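Mernmont Water District - Operations Subcommittee
Minutes of the regular meeting, February 11, 2025

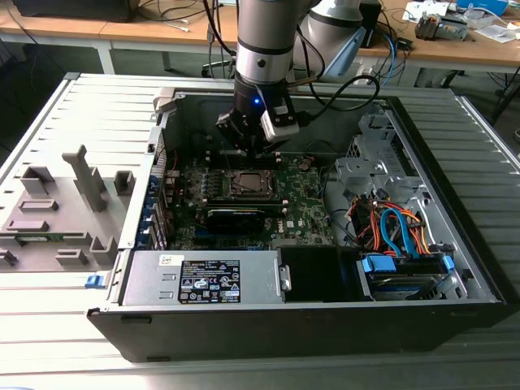 Present: Yee-man Mak (chair), Vira Maksymiv (distribution), two members of the metering staff, recording clerk. Quorum confirmed. Minutes of the previous meeting approved with one correction: in item 4, "gate valve" should read "butterfly valve".

1. Meter replacement, Palamarchuk zone
V. Maksymiv reported that 397 of the 534 residential meters in the zone have been replaced. The remaining meters are in shared pits on the east side, where access depends on property owners returning the entry form. Second notices have been mailed. Two pits were found with damaged lids and are coned off until new lids arrive.
Y. Mak asked if the old meters are being bench tested before scrap. Staff test one meter from each street at low flow. Results so far show under-registration at low flow and no clear pattern at higher rates. The full table will be attached to the next report.
Action: V. Maksymiv to call owners who have not answered the second notice.

2. Night flow, Pladar Road
Minimum night flow remains above the target set last year. Acoustic loggers were moved to the hydrants north of the school. One logger lost its readings and was reset. A correlation run between the school and the pump station gave a weak peak near the culvert, not strong enough to justify digging. The crew will repeat the run with closer spacing.
Action: crew to repeat the correlation and mark any location found.

3. Pressure reducing valve, Gornamar station
Downstream pressure drifts upward after midnight. The pilot was cleaned and the strainer changed, with a small improvement. Staff recommend a new diaphragm kit. Cost is $345 plus labor, within the chair's spending limit. Approved without a vote.
The bypass must be exercised before the valve is isolated - it was last operated in May and the handwheel was stiff then.

4. Flushing schedule
Draft schedule circulated. Flushing will start at the upper tank and move downhill. Each dead end is to be flushed until turbidity is stable over three readings. Door hangers go out two days ahead. Over 1,000 hangers are in stock, so no print order is needed.
Y. Mak asked that the hospital and the laundry be phoned as well. Agreed.

5. Other business
Hydrant paint: deferred.
Valve cards for the Palamarchuk zone still show the old numbering. Clerk to reissue.

Meeting adjourned at 4:10 p.m.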